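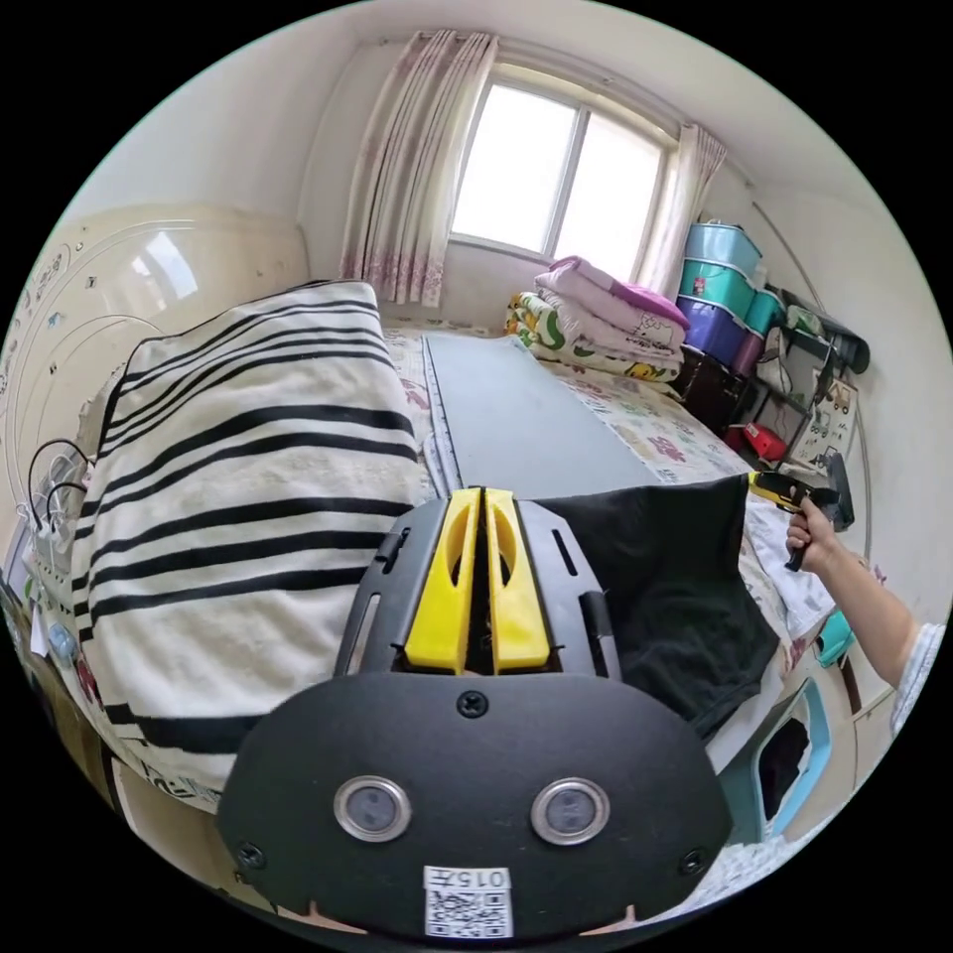 Start with the money and the room, since people always ask. Karkunia is a pair of hand-held grippers and a small arm, built in a spare room and on two evenings a week at the Oststead shared workshop. The grippers are for showing the arm what to do. You hold one, you do the chore, the lenses on the base record it, and the arm gets the recording later. Bedrooms are where we do most of it now. Point out the two round lenses side by side on the base plate, then the label with 015 and the QR code. Then the yellow fingers, standing upright in the black slotted mount. Each one has an oval cutout. Mention the second gripper on the right and say that the talk is mostly about the fingers and the mount, the two things that took the longest.

Who did what. I did the mounts and the wiring. Prasetyo Subramaniam wrote the recording code and all of the time matching. Say his name early, he is in the room.

Slide 2, why cloth
Blocks and cups were fine after a month. Cloth was not. A shirt has no fixed shape, so the code can't match it to a drawing. It also slides out from between the fingers if the grip is a little weak. Striped blankets and printed sheets are harder again for the tracking, and we wanted them in the recordings for that reason. Total so far is 2651 recordings, most of them cloth. Don't read the breakdown out, it is in the handout.

Slide 3, the fingers
We went through 8 versions. Pass the bag of old ones around at this point, not earlier, or people stop listening.
Version 1 was a solid block. Stiff, and it pushed the cloth away before it could close on it.
The cutout came in with version 3. Say that we tried three shapes for it and kept the oval.
Version 5 cracked at the root. We had made the wall too thin there. Show the cracked one.
The last change was 6 mm of extra length. That was enough to get under the edge of a folded quilt without the knuckles hitting the mattress.

Slide 4, the mount
Slots, so the fingers can be moved closer together or farther apart without drilling again. The first mount had fixed holes and we threw away two plates because of it. Screws on the base plate need checking at the start of each evening. We lost half an evening's recordings in September to one that had worked out.

Slide 5, labels
Every gripper gets a number and a code. We skipped this at the start and could not tell which recordings came from which one. The lenses are not exactly the same from one to the next, so it matters. Prasetyo can take questions on calibration. Keep this under two minutes.

Slide 6, the arm
Short clip, no sound. The arm picks up a folded towel and puts it in a basket. It misses the first time. Leave that in.
Say plainly that it does towels, and shirts about half the time. It does not do quilts. The motors are too small and we are not going to pretend otherwise.
The shoulder joint came from Nistley and was the most expensive single part. Everything else was cut, printed or taken out of old machines at Oststead.

Slide 7, what next
A lighter base plate. The wrist gets tired after twenty minutes or so of folding.
A proper stop button on the arm, in reach of whoever is standing by it. Right now it is on the power supply under the table.
Drawings go on the workshop drive after the talk, in the folder called Karkunia.

Questions. If somebody asks about selling them, the answer is no. If somebody asks to try one, the spare pair is on the side table with the towels, and Prasetyo has the charger.

Adi Tambunan, Wed 28 May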